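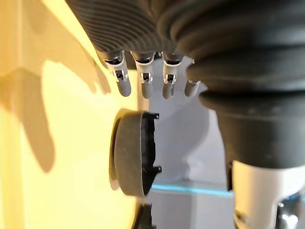
Unit 5: Setting out shoe uppers before lasting

Read this before the bench session. Bring the Skikeck workbook and a soft pencil.

An upper is the part of a shoe that covers the foot. Until it has been pulled over a last and joined to a sole it holds its shape poorly, and the back part gives way first. Most faults we mark down in this unit begin at the heel.

Rules for the row

Stand the pieces in one row along the table. Toes point to the back, open heels face forward.
Leave a hand's width between neighbours. Side walls that touch will crease.
Do not stack. A crease pressed in for 31 minutes can still show after lasting.
Lift each piece by the heel end with an open hand. Pinching the toe leaves a dent.

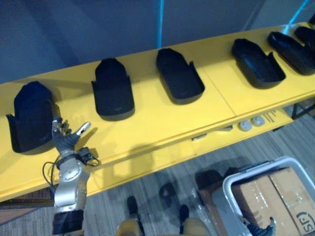 Fig. 2. Black shoe-shaped pieces in a row on the yellow table, toes to the back.

Look at the angle of each piece before you touch it. A piece that leans may have uneven side walls, or it may only have been put down crooked. Turn it straight and look again, then write down what you find.

Terms: Bisgaard calls the rear opening the "mouth". The Veto sheets call it the "collar". Either is accepted in the test.

Marks: 80 for the bench work. The written note is marked separately, 600 words at most, handed in at the Hokisus office by the end of March.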